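News > Entertainment > Press Releases

Last updated: March, 9:40 a.m.

NORINE RETURNS WITH "LEFTOVER LIGHT," A SECOND ALBUM MADE IN A ZALSTEAD KITCHEN 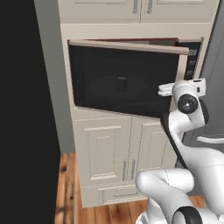 ZALSTEAD – Pop singer Norine is back! Her second album, "Leftover Light," comes out this spring on Mnguni Records, and it is the brightest, loudest and most personal music she has made so far. Fans who found her through the slow piano songs on her debut are in for a surprise, with big drums, stacked harmonies and a couple of choruses that her own band can't stop singing in the van. Much of it was written after midnight in the kitchen of the house she shares with her drummer, and the lyrics are full of the things you look at when you can't sleep. The lead single, "Turntable," opens on a microwave with its door partly open, the round plate inside just visible in the dark and a small display beside it, and from there it turns into a breakup song you can dance to.

"I had the first line for months and I thought it was too silly to keep," said Norine. "Then I sang it to Joonas over a bowl of noodles and he put down his fork and went to get his sticks. We had the whole thing by breakfast – well, apart from the bridge, which took forever."

Joonas Riihimäki plays drums on every track and shares writing credit on most of them. Producer Zerrin Kahraman, who also worked on the debut, recorded the band live in one room and kept far more of the first takes than anyone expected, including a laugh in the middle of "Borrowed Coat" and a chair scrape at the end of "Ask Me in the Car." Bronisława Wróbel wrote the string parts and plays viola on the closing song, "Zoltolside," named for the street where Norine grew up.

"She walked in with these tiny, funny, sad songs and wanted them to sound huge," said Kahraman. "I was grinning the whole time. There is a moment near the end of 'Zoltolside' when the strings come up under her voice, and I still get goosebumps, and I've heard it more than anybody alive."

The video for "Turntable" arrives the same day as the single. Directed by Anas Chamoun, it follows Norine through a house party where all the guests are wearing her clothes, and it features her first real dance routine. She rehearsed it for 3 weeks with a group of friends from her old high school show choir and did all of her own moves, high kicks included.

Norine will celebrate the release with 2 hometown shows at the Zalstead Playhouse, playing the new album from start to finish and then a second set of older favorites picked by the crowd at the door. The Playhouse holds 518 people, and 303 places each night are being set aside at a lower price for students. Doors open at 7 p.m. and the music starts at 8. Wróbel will lead a small string group on both nights, and local songwriter Kieran Horrocks opens with songs from his upcoming EP.

"Kieran and I used to play the same open mic, usually to the bartender," said Norine. "Having him on this stage with me makes me so happy I could burst. Come early. Please don't miss him!"

"Leftover Light" will be available on vinyl, CD and all the usual streaming services. The vinyl edition comes with a fold-out lyric sheet handwritten by Norine, crossings-out and all, plus a demo of "Turntable" with Riihimäki keeping time on a saucepan.

Interviews, review copies and photo passes for the Playhouse shows can be requested through the Mnguni Records press office.

We use cookies to remember your settings and see which stories people read. By staying on this site you agree to our cookie policy. Accept | Manage settings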